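Dullunari Guest Rooms: Frequently Asked Questions

Booking and arrival

What time can I check in?
Check-in starts at 3 in the afternoon. If you get here earlier you can leave your bags in the front hall and go into town. The hall is locked at night and there is a camera over the door.

What if I arrive late?
The desk closes at 8 p.m. After that, use the key box to the left of the side entrance. We send the code by text on the morning of your stay. If you booked without a cell phone number, call us before you set out and we will read it to you.

When do I have to be out?
11 a.m. Late checkout until 1 p.m. costs $15 and depends on whether the room is booked that night. Ask the evening before.

Can I book by phone?
Yes. Florencia Gallardo answers the phone most mornings. Email works too but can take a day in summer.

How much is the deposit?
$35 per room. It comes off your final bill. We refund it in full if you cancel at least three days ahead, and we keep it if you cancel later than that.

Do you rent by the week?
From November through March only. Weekly guests get clean sheets once, in the middle of the stay, and empty their own trash.

Rooms and bathrooms

Do all the rooms have a private bathroom?
No. The rooms on the second floor have their own. The two on the top floor share one across the landing, and the price reflects that. The listing for each room says which kind it is.

What is in the bathroom?
Towels, a bath mat, toilet paper, a hair dryer and bar soap. We stopped buying the small plastic bottles a while ago. There is shampoo in a pump bottle fixed to the shower wall. We do not supply conditioner, razors or toothbrushes, but the drugstore on Trellov Street sells them and stays open until 9.

Is the soap scented?
The regular soap has a light lavender scent. If you need unscented, put it in the notes when you book and we will set it out. 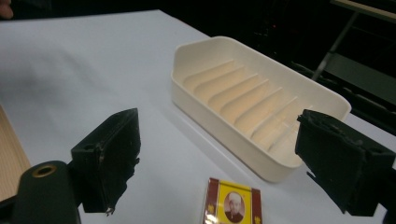 Can I get extra towels?
Yes, at the desk, no charge. Please use the old striped ones for dogs, the beach and hair dye. They are on the shelf by the side entrance.

Is there enough hot water?
Usually. The top floor is slow to warm up, so let the tap run for a minute or so. Between 7 and 8 in the morning everyone showers at once and the pressure drops.

Are the rooms air-conditioned?
The second floor is. The top floor has ceiling fans and gets warm in August. Please read this part before you book the top floor in August.

Can you fit a crib?
In rooms 2 and 4. We have one crib, so it goes to whoever asks first. Bring your own crib sheet if your child is particular about it.

Breakfast

Is breakfast included?
Yes, from 7:30 to 10. Coffee, tea, bread, eggs, fruit and whatever Montri Limsakul has baked. He is off two mornings a week and on those days the pastry comes from Hellwig Bakery.

Can you handle food allergies?
We can do gluten-free and dairy-free with a day's notice. We have one small kitchen and use nuts in it every day, so we can't promise anything to guests with a serious nut allergy.

Parking and getting around

Is there parking?
There are spaces for four cars behind the building, first come, first served. Street parking is free overnight. Don't park in front of the garage next door. They tow.

How do I get here without a car?
The Drurnik bus stops at the corner and runs every 20 minutes until early evening. The walk from the train station takes longer than it looks on the map, and the last part is uphill.

Other questions

Are dogs allowed?
One dog per room, second floor only, $20 per stay. Dogs can't be left alone in the room. Cats, no.

I left something behind. What now?
Call or email with your room number. We keep things for a month. We will mail them if you pay the postage. Phone chargers go in a box at the desk and you are welcome to look through it.

Who do I talk to about a group booking?
Palesa Hendricks handles anything over three rooms.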